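Notebook, gripper bench. January, Saturday (open day)
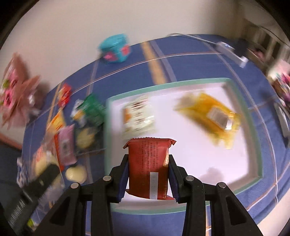
Red pillow pack held between the two fingers, tray with the white and yellow packets behind.

2 comments | 0 shares

Doors 10:00. Station 2 was ours, snack sorting with the hand-held gripper. Constanza Arancibia ran the morning block and I took over after lunch. Visitors from Stalleck came first, then the Flinis people, then general public until close.

Task as shown: pick one packet at a time, move it between the tray and the table, release, repeat. Visitors could call out which item to take next. Most of them picked red.

Log for the day: 302 grasp attempts. Wrist camera recording throughout. Attempts by visitors are tagged separately and should stay out of the training split until someone has watched them. Several visitors squeezed the trigger twice per grasp, which shows up as a double close in the width signal.

Notes on objects

Pillow packs go best with the fingers on the sides and the crimped seals at top and bottom, as in the photo. Gripping across a seal makes the pack fold and rotate on lift. CA saw the same in the morning.

Translucent wrappers: pose estimate jumps when the packet lies diagonally in the tray. Suspect glare from the ceiling lights. Try the diffuser before blaming the model.

Round cake and cookie: lower the closing force first. I forgot once. Crumbs in the left pad, cleaned with a dry brush.

Long black package: only stable when held near the middle. Held near one end it sags and pulls the jaw off axis.

Blue plaid cloth stays on. The Henríquez tracker gets more features from it than from the bare table, and drift over a full run was lower than in the December sessions. Cloth does creep when people lean on it. Tape the corners next time.

Motion blur

Visitors move the tool much faster than we do. Frames with the background smeared are common during transfer, and tracking was lost twice, both times on a quick turn toward the side of the table. Recovery was automatic the first time. Second time I restarted the session, file 916. Discard everything in 916 before the restart marker.

Exposure was left on auto. Should have been fixed at the start of the day. Will test shorter exposure with the extra lamp on Monday's bench slot if it is free.

Questions that came up

Stalleck asked about cycle time. Told them the hand-held tool is for collecting demonstrations and cycle time belongs to the arm. They want arm numbers anyway. CA to send.

Flinis asked if the pads can be swapped without removing the fingers. No. Screws have to come out.

A school group asked if the gripper could open the packets. Tried once by request. It could not.

Girkico rep left a sample set of softer pads. Not fitted yet. Check thickness against the current ones, the width calibration will need redoing in any case.

To do
- export and tag visitor runs
- recheck finger screws, left side felt slightly loose at close
- order pads, current set is rated for 500 cycles and we are past that
- replace the crushed cookie

Battery on the tool was at one bar by 16:00. Charger is in the second drawer, spare pack still missing.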